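From: Derek Inskip
To: the small-tables list
Subject: Re: Lamp for a round table – what size?

Howard Sedgwick wrote on Saturday:

> We finally brought the round table up from my sister's place and now I can't
> work out what goes on it. I bought a tall Vanitz lamp, thin as a broom handle,
> and it looks like it's waiting for a bus. My wife wants a plant, I want
> somewhere to put my coffee down. Is there a rule for this? Also, what do people
> do about the cord? Ours has to run clear across the top because the outlet is on
> the wrong wall.
>
> Howard

Hi Howard (and hi everybody, I've been reading and not posting since June, sorry!)

I don't know about a rule, but I've been through three lamps on round tables in the last few years so I have opinions. The first one was skinny like yours and I hated it. A round top has no back edge to push things up against, so the lamp ends up out toward the middle whether you like it or not, and a thin one there just looks lost. Get something with a fat shade – a plain white drum is hard to go wrong with – and a base with a bit of weight. I like brass on a light wood top, it warms the whole thing up. My second lamp had a square base and I kept wanting to line it up with something, drove me nuts.

Don't spend a fortune either. I got a Drusance at a yard sale for $20, shade included, and the shade only needed a going over with a lint roller. The Bélanger ones are lovely if you can find one, but I've seen what they ask for them and no thank you.

On the cord, I gave up fighting it. I tried the stick-on clips and they pulled off in a week (took a bit of finish with them too, so be careful if your table's old). Now I let it loop off to one side behind where I sit. Black cord on pale wood does show, I won't pretend otherwise, but once there's a cup and a couple of other things out, your eye goes to those first.

As for your wife's plant, let her have it! Keep it small and low, in front of the lamp and a little to the side. Then one box with a lid for the pens and the junk mail, a dark color if the rest is light. Tall thing, flat thing, green thing, and you still have room for coffee.

Have a look at how it goes together:
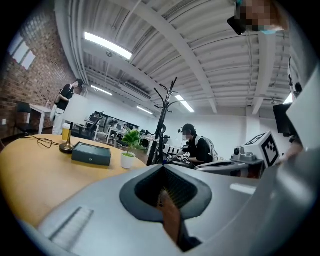

*White drum shade, brass base, yellow cup tucked in behind, teal-green box and the little plant out front.*

If you were going to copy one bit of it I'd go for the box. I used to have an open tray and it filled up with receipts in no time, and with a lid at least I don't have to look at them. Clorkov used to make a nice plain one, haven't seen it in the store lately though.

What's the finish on your table, by the way? And is the Vanitz returnable?

Derek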